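Changes to Entryway and Corridor Storage at Kumeck House

The residents' office at Kumeck House has completed its annual review of shared hallways, entry areas and ground-floor storage. The review covered 53 corridors across the three residential wings and resulted in a revised policy on items kept outside apartment doors. The policy takes effect at the beginning of December and applies to all tenants, subtenants and long-term guests.

The previous policy allowed each household to keep a doormat and one additional item in the corridor, provided that the item did not extend into the walking path. Residents interpreted this provision in different ways, and the building's insurer, Prudix, asked for a clearer standard before renewing coverage of the common areas.

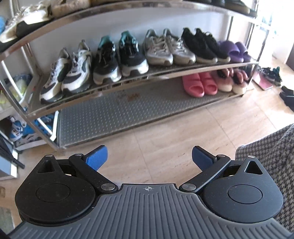

Housing and Facilities

Under the revised policy, corridors on upper floors must be kept free of furniture, footwear, strollers, bicycles and boxes at all times. Doormats remain permitted if they lie flat and are no larger than the width of the door. Seasonal wreaths may be hung on apartment doors with removable hooks, but they may not cover the apartment number or the peephole.

Residents on the ground floor are subject to the same rules, with one exception. The recessed areas beside the garden entrance are not part of the evacuation route and may continue to be used for footwear and umbrellas. Households wishing to use these areas should apply to the office, which will assign a place and issue a label. Applications received before the policy takes effect will be considered together, and places will be assigned by lot if requests exceed the space available.

"We received 300 written comments during the review, and the majority asked for rules that are short and applied in the same way on every floor," said Ekua Appiah, head of housing services. "The new policy is one page long. Every household will receive a printed copy with its next rent statement."

Items found in the corridors after the policy takes effect will be tagged with a dated notice. If an item has not been removed within 7 days, staff will transfer it to the basement storage room in Wing C, where it will be held until the end of the following month. No fee will be charged for a first collection. A handling charge will apply to any later collection by the same household, and the current amount is listed in the schedule of fees posted at the front desk. Items that block a stairway or a fire door will be moved immediately.

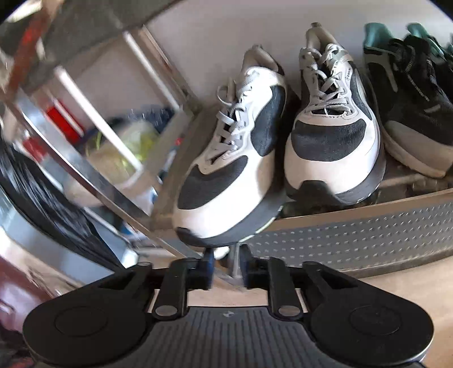
Residents who need additional space may rent a locker in the basement. The lockers were supplied by Dankwa and come in two sizes, the larger of which will accommodate a folded stroller or a set of suitcases. Rental is by the quarter. Food, fuel, paint and batteries may not be stored in the lockers, and the office reserves the right to inspect them after giving notice to the renter.

The review also addressed corridor cleaning. Gramico, the building's cleaning contractor, will move from a weekly to a twice-weekly schedule in all three wings during the winter months, when salt and grit are carried in from the parking area. Cleaning will begin at 9:30 a.m. Residents are asked to bring their doormats inside on cleaning mornings. The schedule for each floor will be posted beside the elevators.

A separate proposal to install wall-mounted coat hooks in the corridors was not adopted. The fire safety assessment found that hanging garments would narrow the passage at several points in Wing A.

Requests for an accommodation under the policy, including those related to mobility equipment, should be addressed to Benedicta Akpalu at the residents' office. Mobility equipment in current use will not be tagged or removed while a request is pending. Forms are available at the front desk and may be returned in person or placed in the office mail slot at any hour.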